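Aug 1, 2018

Stidberg Asks Retailers to Show Their Math on "Lifetime" Blankets

Consumer group finds little behind the claims on the label

GRONORA – Shoppers are told that a fleece blanket will stay soft for life, resist pilling and keep them warmer than wool. Stidberg, the Gronora consumer group, asked sellers to back that up. Most could not, or would not.

The group wrote to sellers of 326 blankets and throws. Only 93 replies came with any test results. Several of those tests covered a different fabric from the one on sale, and 40 gave no hint of how many washes the sample had been through.

"Lifetime" fared worst. Whose lifetime is rarely stated. One warranty ended after two years and left out damage from washing, drying or "normal use," and it is hard to think what else a person does with a blanket.
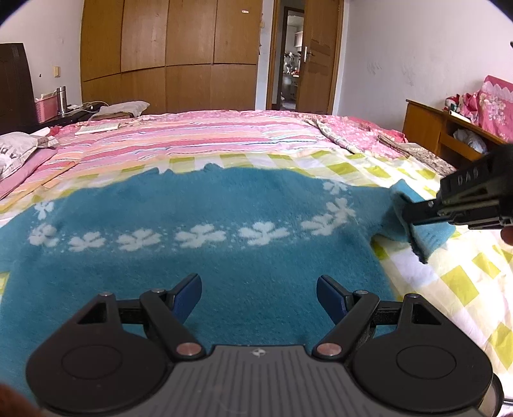

What Stidberg Wants Changed

Stidberg is calling for three things on every label: the fabric weight, the number of washes tested, and the name of the lab. The group is not convinced that the industry's own Matar mark will help. Sellers pay to carry it, and its rules have not been made public.

Stidberg also doubts the popular claim that a higher price buys a longer life. It may. Nothing the sellers sent in shows it either way.

What Comes Next

Stidberg will run its own wash tests at the Sirkska textile lab and publish the results in October, including any that prove the sellers right. Until then, it suggests shoppers keep the receipt and read the warranty before they pay.

The full list of 326 products and the replies received can be requested from the Stidberg press office in Gronora.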